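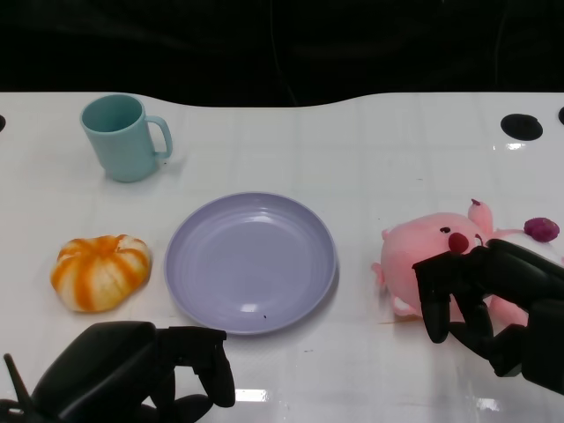 Makis Tzanetos wrote in to ask if the mug has to go on the same side as the pumpkin, because his kids keep moving it over next to the pig and he wasn't sure if that spoils the game. It doesn't! Put it wherever they'll reach for it. I set mine up on the left out of habit and that's the way I've written it up, but flip the whole thing if your crew likes it better.

Guides > Uvel Pretend Table > Section 4: Setting Out the Snack Game
Feb 23, 2026
By Andreadis

4.1 Getting the table ready

You should have the table standing level by now (if it still rocks, go back to Section 3 and do the feet again, I'll wait). The snack game uses one plate, one mug, the striped pumpkin and one plush guest, and everything else can stay in the tub.

1. Turn the table so the wavy edge is on the far side from you. It works the other way around too, but I like having the bumps out of elbow range.

2. Wipe the top with a damp cloth and dry it. The white shows every smear, and crayon loves it. For orange marks I go in with a dab of dish soap, leave it for 90 seconds and wipe again.

3. Keep the small pieces away from the round holes. Ask me how many play coins I've fished off the floor at the Fidatville house.

Note: the gloss bounces the ceiling light right back at you. If the kids are squinting, slide the table over a bit or turn off the lamp straight overhead.

4.2 Laying the place

4. Put the lavender plate in the middle, rim side up.

5. Stand the mug up and to the left of the plate with the handle turned in toward the plate. Little hands do better with a handle they can see.

6. Set the pumpkin down just below the mug, with a bit of bare table between it and the plate. (My niece swears it's a peeled orange. Play along, it makes a perfectly good orange.)

7. Now the guest of honor. Lay the pig on its side on the plate if you're starting with the "who's on my plate?" version, which is the one I'd try first with the under-fives, they think it's the funniest thing in the world.
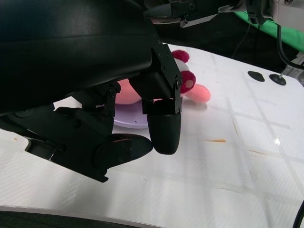
Let them find the pig and tell it off for a while before you go any further. Then somebody has to move it, and that's really the whole first round: pig off the plate, plate empty, snack can be served.

8. Ask for the pig to be put down on the right side of the table. On its side is fine. Sitting up is fine too if it'll stay, mine flops.

9. Leave the mug and the pumpkin where they are for now.

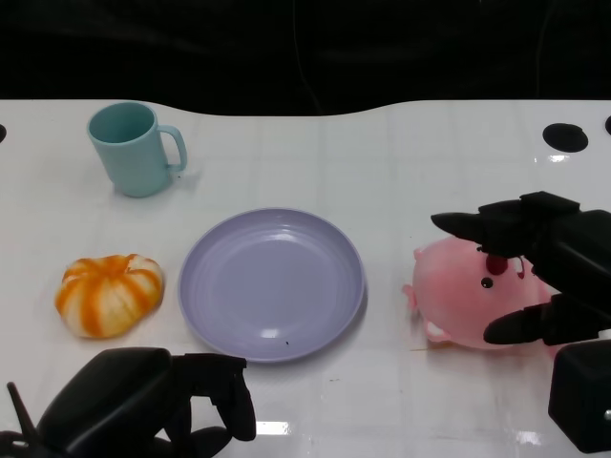

10. With the plate clear, call out "Snack time!" and have the next player bring the pumpkin over.

11. Pour something pretend into the mug and pass it to the pig.

Caution: keep real juice out of the game. The Skonley cleaning sheet says the plush can be spot cleaned only, and a soaked pig takes forever to dry.

4.3 Packing up

12. Plate goes in the tub first, flat on the bottom, mug on top of it.

13. Pumpkin next, and the pig last so it doesn't get squashed.

If you want to swap the pig for another guest, the steps stay the same. Bigger plush toys hang over the rim a lot, so see Section 5 for the floor version.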